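Comparing Hand-Held Grippers on Soft Fabric
Loltora Test Methods, Stilladville site
Revised 29 July 2022

This procedure is used to compare two sets of gripper fingers on loose cloth. It requires one operator, one hand-held gripper and a padded platform. Allow 3 hours for a full comparison.

1. Prepare the surface
Spread a plain sheet over the platform and secure the far edge. Leave the creases in place. Set the head camera so that the whole working area is in view.

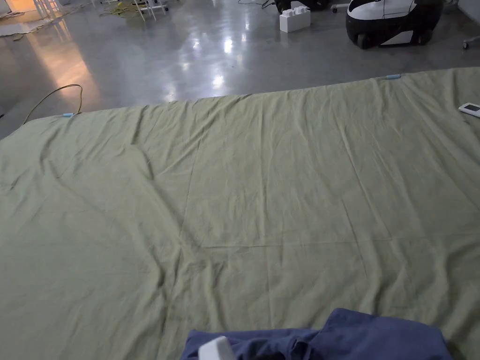 Fabric tests depend on a surface that stays put while the operator pulls against it. Two clips on the far edge are sufficient for a sheet of this size, and the light-blue type stands out well against the green. Place the test garment near the operator's side and bunch it by hand. A dark garment, such as the navy cloth used at this station, is easier to separate from the sheet when the recordings are reviewed.

2. Make the grasps
Approach from the side, close the fingers on a raised fold, and hold. Complete 200 grasps with the Fodstead fingers before changing to the Escobedo set. Check the finger screws at each change. The cloth should be held between both fingers, with the upper part of the fold visible to the gripper camera.

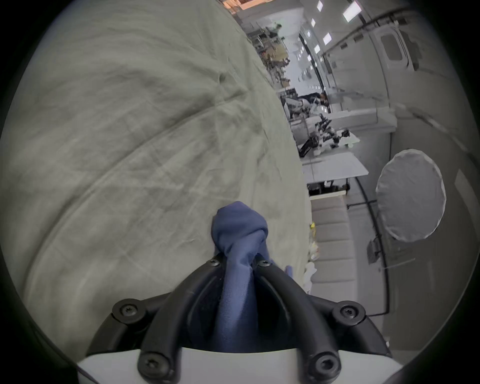
3. Record the results
Enter each grasp as held, slipped or missed. Keep the results for the two finger sets on separate sheets.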